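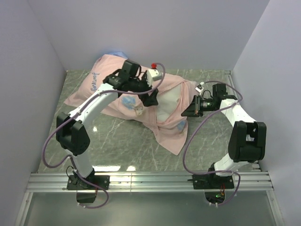
Notebook 11, p. 201

January. Otar add-on, second session of poking at it.

Starting a fresh page because the last one filled up with complaints about the launcher. For anyone picking this up cold: we're looking at "Hendport", the paid add-on for Otar, on the current build, normal difficulty, existing saves. The question from the planning thread was whether the new loot tables are as generous as the store page says. My own question is whether there's a game in here or just a harbor with guns in it.

Store page claims "more than 500 new weapons." I don't believe it, or I believe it the way I believe a cereal box. The base game builds its guns from parts, so one new barrel and one new grip multiply out to a big number very fast. What I'd call new weapons, with a new firing behavior, something you'd notice with the sound off: so far I've found the harpoon launcher, the bouncing flare pistol, and a shotgun that reloads when you get hit. The third one is great. The other two went in the vendor after one fight each.

Setup for tonight
- Level 20 save, copied from Endang's so we both start from the same inventory
- No co-op for the first run, co-op after
- Chest route: docks, customs house, the dry basin, back to docks
- Boss: Clilasine, farmed from the nearest respawn point

Chest route first. The docks chests share a table with the late base game chests as far as I can tell. Same green and blue junk, same ammo mods. The customs house has one red chest behind a lever puzzle, and the puzzle resets every time you load in. It's fun once. By the fourth time I was pulling levers in my head while the loading screen was still up. If they want people to farm this place, and the whole thing is clearly built for farming, the lever should stay pulled.

Dry basin is the best part of the map. Enemies come up out of the mud at different heights, the cover is all rusted hulls you can shoot through if you've got piercing, and the music finally does something. Kristaps says it's the only area that feels like it was made by the team that did the first game. I'd go a bit further and say it feels like it was made for the first game and cut. There are old-style ammo lockers in there, the square ones, and the dialogue trigger by the crane plays a line that refers to a character who isn't in this story at all. Could be a nod. Could be a leftover. I lean leftover.

Clilasine. Three phases, and the first one is a wait. She circles on the water, you shoot at a thing you can't really hurt, and after a fixed time she comes ashore. I tested that by standing behind a crate and doing nothing, and she came ashore anyway. Then I did it again while shooting as hard as I could, and she came ashore at what felt like the same point. No stopwatch on it yet, so put it down as suspected. If it's right, then the damage numbers in phase one are decoration, and every guide telling people to bring a sniper for it is wasting a slot.

Phase two is good. She breaks the pier in sections and you have to pick which side to be on. I died here twice and both times it was my fault. Phase three is phase two with less pier.

Drops: I got her named pistol on the first kill, and then nothing worth picking up for the rest of the session. Endang got it on her first kill too. So did Kristaps. That smells like a guaranteed first drop with a poor rate after it, and if so the early forum posts about how "generous" she is don't mean much, as most of those people had killed her once. Would like somebody to check this on a clean profile before we write a word about it.

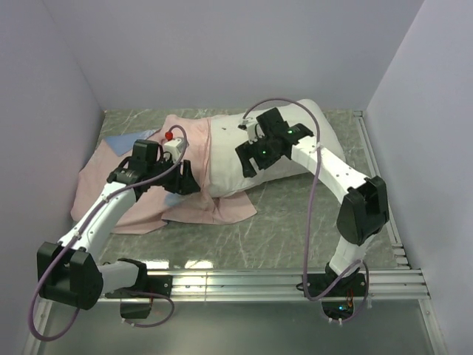
The scaling is the other thing. At level 20 the docks enemies match you exactly, but the named ones seem to sit a couple of levels above, which makes the slag-type weapons nearly required. I swapped those out on purpose for one run and it turned into a slog. Everything was beatable, it just took forever, and I ran out of rifle ammo in front of a vendor that sells everything except rifle ammo. Endang thinks the vendor stock is random. I checked it on three loads and never saw rifle ammo. Three isn't many. Leaving it open.

Co-op, 9:40 pm onward. Endang hosting, me joining. The lever puzzle desyncs. On her side the second lever was up, on mine it was down, and the door was open for her and shut for me. I could walk through the shut door, at least. The red chest then opened for both of us with different contents, and when she picked up a shield out of it my copy of the chest closed. Tried it again with me hosting and got the same thing with the roles flipped. So it follows the host and has nothing to do with her connection, which is what I'd been loudly blaming. Sorry, Endang.

Frame rate in co-op was fine except in the dry basin when the big crane drops. It hitches every single time for both of us. Solo it only hitches the first time per load.

Story stuff, quickly. The Tehrani brothers are supposed to be the comic relief and they never stop talking. One of them has a decent bit about insurance on a sunken boat. The rest is shouting. The quest where you carry a crate between them is six trips across the same bridge with no enemies on it. I don't know who that's for. Kristaps liked it, claims it's a joke about delivery quests, and I told him that a boring quest about boring quests is still a boring quest. We left it there.

Things I'd keep from the add-on if I had to rebuild it
- The reload-on-hit shotgun
- Dry basin, all of it, lockers included
- Pier breaking in phase two
- The map screen, which finally shows which chests you've opened

Things I don't trust yet
- The 500 figure
- Clilasine's drop rate after first kill
- Phase one timer
- Vendor ammo, see above
- My own mood, since I played the customs house until I hated it

Search this notebook Go Advanced search

Late note. Went back in solo after the others logged off, to put a watch on phase one. Two tries before I quit. Standing still and shooting came out so close that I can't tell them apart, and the gap is well inside how slow I am at pressing the button. Kristaps has the capture card, so he can do it properly from video and step through it.

Also found out the flare pistol bounces off the shut customs house door in co-op, even on the client that can walk through it. No idea what to do with that. Added to the bug list under the lever entry.

Next session: clean profile, kill Clilasine first thing, log every drop by hand. Somebody other than me does the levers.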